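3.2 Utensils and stand

The second set of tasks concerned the hanging of long-handled kitchen tools. Earlier work on household storage has mostly dealt with drawers and shelves, where an item can be put down in many positions and still count as stored. A hanging rack is less forgiving. The tool has to reach the rack the right way up and be let go only once it is held, and a tall stand may rock if it is knocked on the way.

We used a stainless-steel stand with a domed base, a thin upright pole and a circular rack at the top. The skimmer had a perforated metal bowl and a long wooden handle. The stand was placed on a sheet of grid paper covering most of the table, so that its position could be set again at the start of each trial. The grid was also used to note where the base had come to rest at the end.

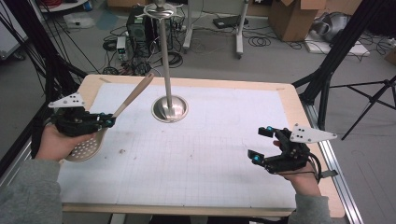 Each trial began with the skimmer lying on the paper to the left of the stand and ended when it was hanging freely or when 2 minutes had passed. A trial was scored as complete if the tool stayed on the rack after release and the base was still standing. Moving the base was allowed, but the distance was recorded. In total 141 trials were kept for analysis, and those in which the stand fell over were scored as failures and kept in the set.

Handle length mattered more than we had expected. Tools shorter than 200 mm could be lifted almost straight up to the rack, while those close to 350 mm had to be tilted first and then brought upright near the pole. Most contact with the pole happened during this second movement – usually a light touch from the bowl, which turned the stand a little without tipping it.

Figure 4. Skimmer and utensil stand on the grid paper.

The order of hanging was left free. Hettiarachchi suggested filling opposite sides of the rack in turn to keep the weight even, and this was tried in the sessions at Kivthorpe. The results are given separately in Section 4.1, as the stand used there, a Derkelmont model, had a heavier base.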